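Cleltow Wreck & Harbor History List
Posted Wednesday, 9:40 pm
By the Mullia harbor desk

Subject: Re: Re: ballast pile off Mullia - what is it??

Quick answers, I have to be up at 4 for the tide. Quoting the earlier message so the digest people can follow.

> Hello all, new to the list. We dove the stone pile off the
> north side of Mullia in December and I keep going back and
> forth on it. It lies in 25 feet on hard sand with grass on the
> shoreward side. Longer than it is wide, highest at the south
> end. The stones are smooth and mostly the size of a loaf of
> bread, a few much bigger. No guns, no anchor, no timber that we
> could find without digging, and we did not dig.
>
> The local story is that it's the brig Lulo, lost with a cargo
> of salt. The marina has a framed chart that says so. But the
> chart also puts the Lulo on the other side of the bar, so I
> don't know how much weight to give it.
>
> Questions. Can you tell a wreck from a ballast dump just by the
> shape of the pile? Is there any point looking at the stone type?
> And has anyone on here seen the Lulo's papers, or is it all
> marina talk?

OK. Shape first.

Dump versus wreck - shape helps but it won't settle it. Ships coming in light to load at Mullia threw their stone over wherever the harbor master let them, and for a long stretch he let them do it right about where you were diving. Dumped stone usually goes down in scatters, a boatload here and a boatload there, low and messy. A hull that sat down and rotted away around its ballast leaves a longer, tighter heap with a sort of spine to it. Yours sounds like the second kind. But I've seen three dumps run together in the current and fool people who should of known better, me included.

The high end bothers me. If she struck going in, with the sea behind her, I'd expect the stone to have run forward. If you can get a compass line down the length of the pile next time, do it twice, from both ends. Keep the tape reel and anything steel well away from the compass. One bad bearing on the Fu site cost us most of a season.

Look for fasteners. Not on top of the pile, along the edges and just off it, where the sand is thin. Iron will be a lump of crust the color of the bottom. Copper or bronze goes green and is easier. Dumps do not have fasteners, or hardly ever. Also brick. Galley brick is the single best thing you can find, and people swim right over it thinking it's more stone. Flat faces, square corners, even when it's badly worn.

Please leave everything where it is. Photo with a scale, note the depth, move on. I know you know this but there are 900 people on this list and some of them have screwdrivers.

Stone type - yes, worth doing, with limits. River cobble tells you she took on ballast from a river somewhere, great. But ships swapped ballast all the time and the last port is not the home port. What you want is a mix that makes no sense locally. Cleltow stone is a dark slaty stuff with white veins and you can't miss it. If you see that at Mullia then somebody came down the coast in ballast from Cleltow, and the Lulo is supposed to of done just that on her trip before last. Not proof. Would cheer me up though.

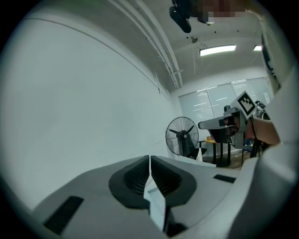

Hand-held gripper, light gray body, dark gray ribbed finger pads.

Salt. Here's my real problem with the marina story. A brig full of salt does not need much ballast. Some, under the cargo, for trim. She would not be carrying the size of pile you describe, and the salt itself is gone in a few tides, so the stones are all you'd ever get. Either it's a different ship or the cargo is wrong. My money's on the cargo. The salt comes from one newspaper paragraph, reprinted in two other papers with the spelling changed, and everybody since has copied one of those three.

Papers - I have seen some. There's a protest sworn by the mate and a bill for the sale of saved rigging. The protest says she "took the ground" on the bar in a northeast wind, drove over it at high water, and sank in "four fathoms or better." Doesn't say north side or south side. But driven OVER the bar in a northeaster is interesting, and four fathoms is 24 feet, so your depth isn't silly at all. The bar has moved since then of course. Nobody should try to match a modern depth to an old one to the foot.

The bill lists spars, blocks, one cable, one boat and 18 fathoms of chain. Chain! So she had chain, at least for part of her gear, and if it was sold they got it up. That would fit with you not finding an anchor. It would also fit with her being somewhere else entirely, I admit.

What it does not list is any salt. Or any other cargo. If she was loaded, you'd think the owners would want it said what was lost. I think she was coming in empty to load. Then a big heap of stone is exactly right.

About the framed chart. It's a copy of a copy, drawn for the hotel that used to be by the ferry slip, and whoever drew it put the wreck where there was room for the lettering. Compare where it puts the Fu. We know where the Fu is, we've stood on her boiler, and the chart is off by most of a mile. Nice border though.

So if you go back, in this order: compass line, length and width at the widest part, edges for brick and fasteners, then stone. Do the grass side last, it holds silt and you will lose your visibilty for the rest of the dive. Slack water there is short and it is not at the time in the tables, it runs late on the north side, up to 25 minutes on a big tide. Watch the grass. When it stands straight up you can go.

You'll want the permit question sorted too. Looking and measuring is fine as far as I know, anything that disturbs the bottom is not, and fanning sand by hand counts as disturbing it. Ask before, in writing. The form is short.

I can send scans of the protest, but the handwriting is awful and my transcript has gaps, mostly the middle page where the ink went through. If anybody on the list reads old clerk's hand well I'd be glad of a second pair of eyes. One word in particular, either "north" or "mouth," and you can see why I'd like to know.

Somebody also asked last week about the lighter that sank at the Cleltow coal wharf. Haven't forgotten, the folder is in the other office, will look on the weekend.

More when I have slept. If you get that bearing send it straight to the list, don't wait to write it up properly.

Mullia harbor desk

Contact the list owner | Copyright remains with the authors of messages | Back to top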